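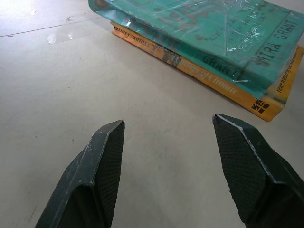

Slide 1. Two paperbacks on a light gray floor, the top one with plastic over its cover.

Speaker notes, Valevby library swap day, Tuesday, July 29, 2025

Start with the plastic. Ask who in the room covers their paperbacks. Wait for hands.

My view, and I'll say it early: I don't buy most of what we tell people about wrapping books. The Pleker leaflet says a covered paperback lasts "years longer." Longer than what? I wrote to ask and got the same leaflet back.

Point to the teal cover. You can read MIRA GRANT in big capitals, fine. Now try the small print in the middle. Glare, creases, more glare. If the cover is supposed to sell the book to a browser, the film isn't helping much.

Mayuree Wannasri will object here. Let her. She handled 3,000 paperbacks at Akpan and swears by film for anything that gets lent out. Fair point for lending. I'm less sure about a shelf at home — most of mine get read once.

Next, the floor. Stacking on the floor is how most of us sort, me included. Two books is a stack. By 38 you have a problem, and the bottom ones get kicked. Skip this bit if we're running late.

Cost: Yuk-lan Kwan has the Sastach price list, ask her to pass it around. Don't read it out.

Question to leave up during coffee: would you pay to cover a book you plan to give away in September?

Seven minutes for answers, then the swap tables open.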